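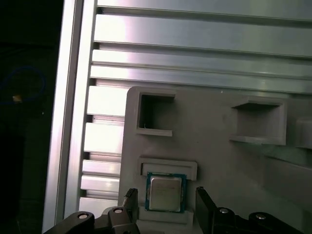
Vesik é um caderno aberto sobre peças de computador de secretária: o que são, onde encaixam, por que ordem se tiram e se voltam a pôr. Começou por ser uma lista de compras e cresceu imenso! O suporte em que praticamos, a que chamamos Skavex, é uma placa cinzenta de plástico mate, de cantos arredondados, com cavidades para os componentes. O processador assenta numa delas, à vista, e um dos encaixes retangulares de paredes altas fica vazio à espera da peça seguinte. Por trás há perfis de alumínio com ranhuras, e quem gosta de oficinas sabe a alegria que é poder aparafusar quase tudo a quase tudo.

O que há neste repositório

pecas/ : fichas de cada componente, com nome em português e em inglês
placa/ : desenhos do Skavex, versão 2 (a versão 1 tinha os cantos vivos e foi retirada)
percursos/ : 9 exercícios de montagem e desmontagem, do mais simples ao mais comprido
glossario.txt : termos em discussão, aceitam-se sugestões

As fichas somam cerca de 400 linhas de texto simples. Dá para ler tudo numa tarde, e há quem o tenha feito com gosto.

Sobre a caixa

Os percursos finais passam para uma caixa de torre de verdade. Aconselhamos uma caixa de metal de fabrico corrente, aberta de lado, com a fonte de alimentação já montada. Trabalhar com ela inclinada muda tudo: as mãos entram por outro sítio, a luz bate de outra maneira e os parafusos caem para o canto oposto (levem um íman).

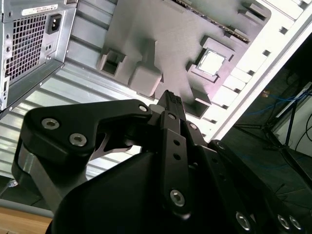
Henrique Pacheco discorda da ordem dos percursos e escreveu-nos a defender que a fonte devia sair logo no primeiro exercício, antes de se tocar na memória, para se ganhar espaço e perder o medo aos cabos. O argumento é bom. Criámos o percurso 2b com essa sequência e gostávamos muito de saber com qual dos dois se dão melhor.

Sobre a placa-mãe

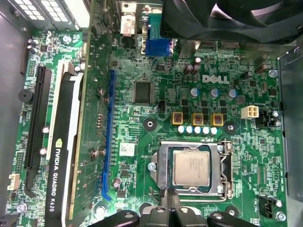
Aprender a ler uma placa-mãe é, para mim, a parte mais bonita disto tudo. Há quem comece pelos conectores; eu começo sempre pelo processador e vou alargando. Na Dell verde que usamos, o Intel está preso na sua moldura metálica, com a alavanca de retenção ao lado, e logo acima aparecem as bobinas em fila. Depois é só seguir para a ranhura de expansão azul e para a placa gráfica, uma NVIDIA Quadro K620 com o nome escrito ao comprido na cobertura. A ficha pecas/placa-mae.txt faz este passeio com calma, e a ficha pecas/condensadores.txt é um desvio que recomendo vivamente!

Peças soltas e peças montadas

As fichas distinguem os dois estados. "Solta" quer dizer pousada na bancada ou na cavidade do Skavex; "montada" quer dizer encaixada e travada na caixa. Para o processador acrescentámos um terceiro, "assente", para quando está no lugar e a alavanca ainda não desceu. Se encontrarem uma ficha que misture os termos, abram um pedido de correção. 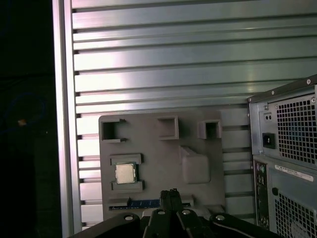

Limitações conhecidas

O Skavex é uma simplificação. Serve para treinar posição e orientação, e não reproduz a força de um encaixe real.
As fichas cobrem sobretudo computadores de escritório com alguns anos. Faltam portáteis e formatos pequenos.
O percurso 7 ainda usa a numeração antiga dos parafusos.

Agradecimentos e contacto

Os primeiros desenhos da placa são de Ahmadpour, e a bancada fica em Nendumbridge. A próxima revisão das fichas está prevista para abril. Mandem correções, dúvidas e histórias de parafusos perdidos pela página de pedidos do projeto.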